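War nurse's letters to be published in English for the first time

2024-09-27

A collection of letters written by a military nurse during the First World War will come out in English this February. The publisher is Pondum, a small press that works mostly with diaries and family papers. The book has the title "The Ward at Drivska" and it contains 90 letters, selected from the 293 that the family has kept.

The nurse served at a field hospital near the village of Drivska from the second year of the war until the hospital was closed. She wrote home almost every week. Her letters went to her older sister, who put them in a flour tin and later gave the tin to her own daughter. The family knew that the letters existed, but the handwriting is very small and the paper was often used twice, with the second page written across the first. For a long time they could only read the dates and the greetings.

The work of reading them started when a grandniece brought the tin to an open day at the local history center in Idbridge, where she now lives. The staff there scanned every page and asked for help from readers who know old handwriting. It took them nine years to finish, mostly in the evenings and on free weekends.
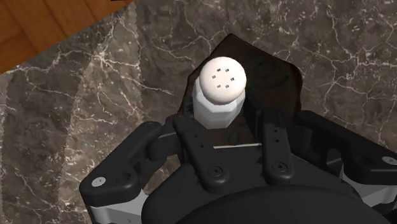
According to the publisher, the letters say little about battles. The nurse did not see the front, and she was also careful because of the censor. She writes instead about the daily work of the hospital: how the bandages were washed, how the stove was moved from one room to another in winter, and which songs the patients asked for. There is a long letter about a horse that was treated in the yard by the same surgeon who treated the men. In another one she makes a list of everything she wants to eat when she is home again, and the list goes on for two pages.

Some of the later letters are more difficult to read. In the last autumn of the war the hospital had beds for 70 patients and received many more, a good number of them sick with influenza. The nurse became ill too, and for several weeks another person wrote the letters for her. It is still not known who this was. The editors compared the handwriting with the signatures in the hospital register but did not find a match.

The translation keeps the short sentences of the original, and also the local words for food and clothing, which are explained in notes at the end. The book also has two maps and a short history of the hospital building, which became a school after the war and was later taken down.

Khổng, the bookshop on the market square in Idbridge, will host an evening of readings in the week when the book comes out. Places are free but must be reserved at the counter. A few of the original letters will be on show there for that evening only – afterward they go back to the family.

Orders made before the end of the year will be sent without a delivery charge. The letters that are not in the book can be read as scans at the history center, by appointment.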